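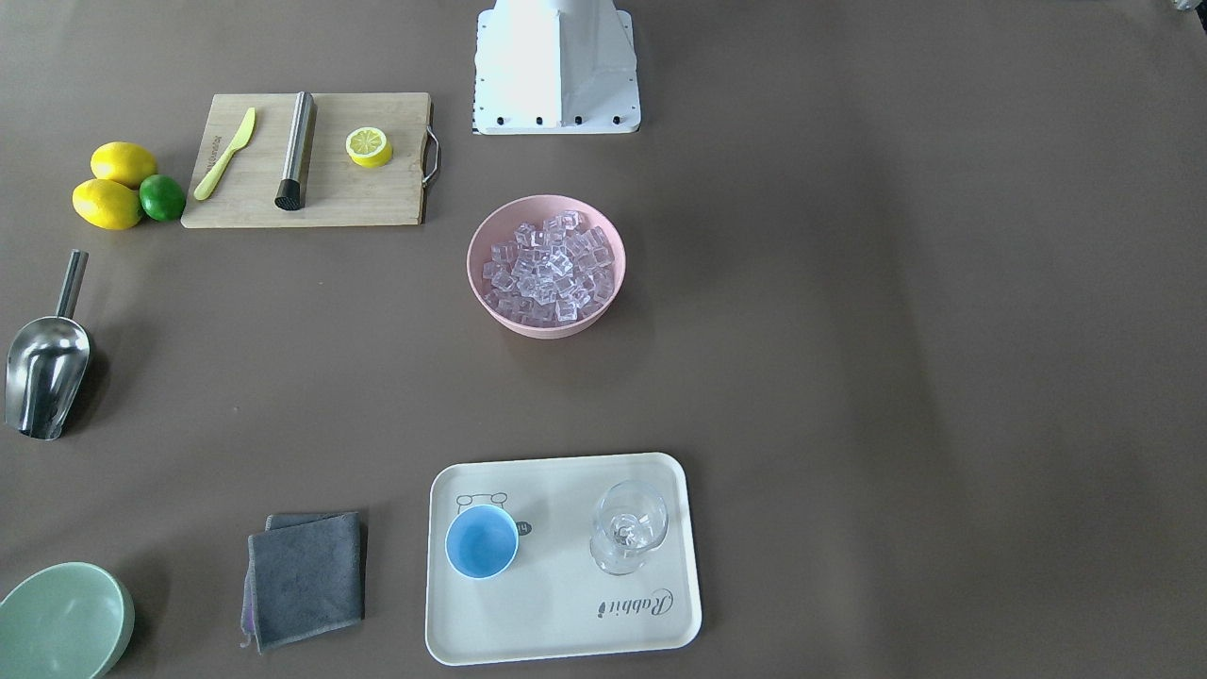
O bar Griltow tem trinta e dois lugares e não aceita reservas. A dona abriu a casa numa rua sem saída, onde antes funcionava uma loja de tecidos, e até hoje algumas senhoras entram para perguntar o preço do linho. Conversei com ela numa tarde de chuva, antes da abertura, e ela me pediu só uma coisa: que o seu nome não aparecesse. "O bar já tem nome", disse. Falamos primeiro dos utensílios, porque foi por eles que ela começou. Para ela, uma tábua clara de bambu, uma faca de plástico e um macerador de aço inox já são o suficiente para quem quer aprender a fazer bebidas em casa. "As pessoas compram primeiro as garrafas caras. Eu digo para comprar limões, muitos limões, e estragar muitos limões."

Antes do bar, ela trabalhou nove anos na contabilidade de uma fábrica de embalagens chamada Porberg. Não fala mal desse tempo. Aprendeu ali a ler uma fatura, a negociar prazos e a desconfiar de desconto grande. O que lhe faltava era conversa. "Eu passava o dia inteiro com números e à noite tinha vontade de falar até com o motorista do ônibus", contou.

A ideia nasceu num curso noturno da escola Marinescu, que ela fez por curiosidade, sem plano nenhum. Eram doze alunos numa cozinha emprestada. Na primeira aula, o professor proibiu o açúcar. Na segunda, proibiu o álcool. Só na quinta aula fizeram um coquetel completo, e ela o achou tão ruim que voltou para casa a pé, para pensar. "Era azedo, era aguado, tinha tudo de errado. Mas eu sabia dizer o que estava errado, e isso na primeira semana eu não sabia." 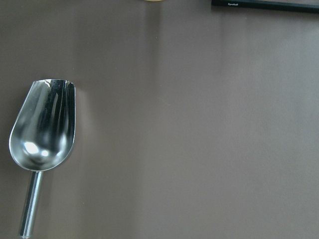
Perguntei quanto dinheiro tinha quando decidiu abrir. Ela riu e foi buscar um caderno de capa dura. Na primeira página estava escrito 4,000, que era a sua economia inteira, em euros. O primeiro aluguel levou 789. A instalação da pia levou 696, e essa conta ainda a irrita, porque o encanador teve de voltar duas vezes. As cadeiras vieram de um restaurante que fechou, e por isso não combinam entre si. Com o tempo os clientes escolheram as suas preferidas, e há uma verde, perto da janela, que já provocou discussão.

O bar abriu em junho, e ela diz que foi um erro. No calor, todos querem beber na rua, e a rua dela não tem calçada larga. Nas três primeiras semanas, houve noites com quatro clientes. Ela aproveitou para testar a carta, que era longa demais — vinte e seis bebidas, muitas com ingredientes que estragavam antes de alguém pedir. Hoje são onze. 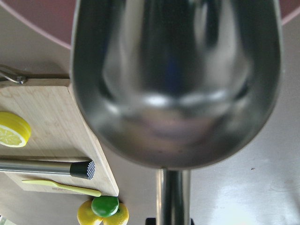 "Cortar a carta doeu mais que pagar o encanador", disse. Uma das bebidas que saíram levava pera e tomilho, e ela ainda a prepara para quem sabe pedir. Das que ficaram, a mais vendida chama-se Jivonard, uma mistura de vermute seco, limão e xarope de erva-doce. O nome ela viu na placa de uma estação pequena, durante uma viagem de trem, e gostou do som. Nunca desceu lá. Um cliente lhe trouxe um dia um cartão-postal do lugar, e ela o guardou numa gaveta sem colocar na parede, com medo de que a bebida ficasse parecida com uma propaganda de turismo.

Sobre o gelo, tem opiniões firmes. Não gosta de copo cheio de pedrinhas pequenas e não gosta do gelo que ficou muito tempo no congelador ao lado da comida. Prefere fazer o seu de manhã e usá-lo no mesmo dia. Eu quis saber se os clientes percebem a diferença. Ela pensou um pouco. "Uns percebem. Os outros acabam o copo mais devagar e não sabem por quê. Para mim serve."

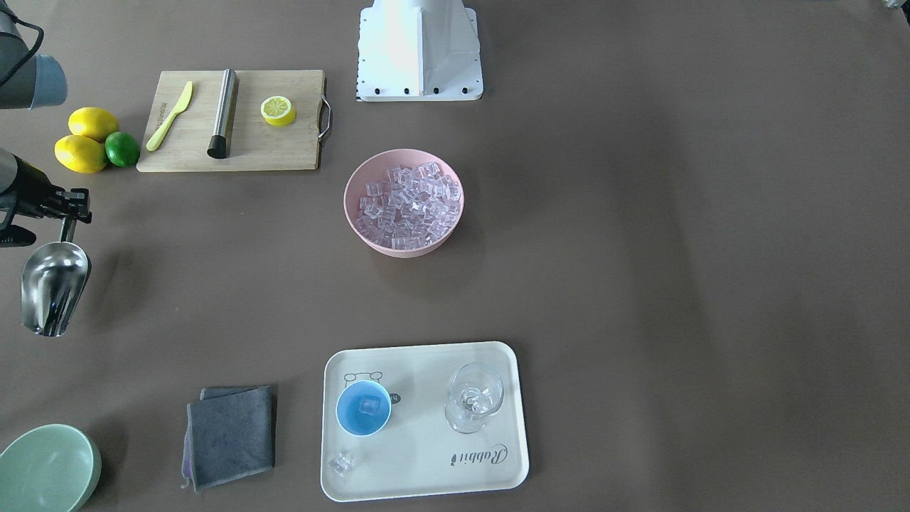
O inverno é a sua estação favorita. A casa enche cedo, os casacos ficam empilhados no banco do fundo e as pessoas dividem mesa com desconhecidos. No inverno passado começou a servir também uma sopa, só uma por noite, e a sopa trouxe os vizinhos mais velhos, que antes passavam na porta sem olhar. Alguns tomam a sopa com água e vão embora às oito. Ela diz que são os seus melhores clientes, embora o caderno não concorde.

Perguntei ainda se pensa num segundo bar. Já lhe ofereceram um espaço no centro, com cozinha grande e terraço, e ela foi visitar duas vezes. Na segunda visita levou uma trena, mediu o balcão e voltou sem responder. "Um balcão de sete metros precisa de três pessoas. Eu não conheço três pessoas que queiram dormir às quatro da manhã", explicou. Depois olhou o relógio, pediu desculpa e foi abrir a porta, onde já esperava uma senhora com o guarda-chuva fechado.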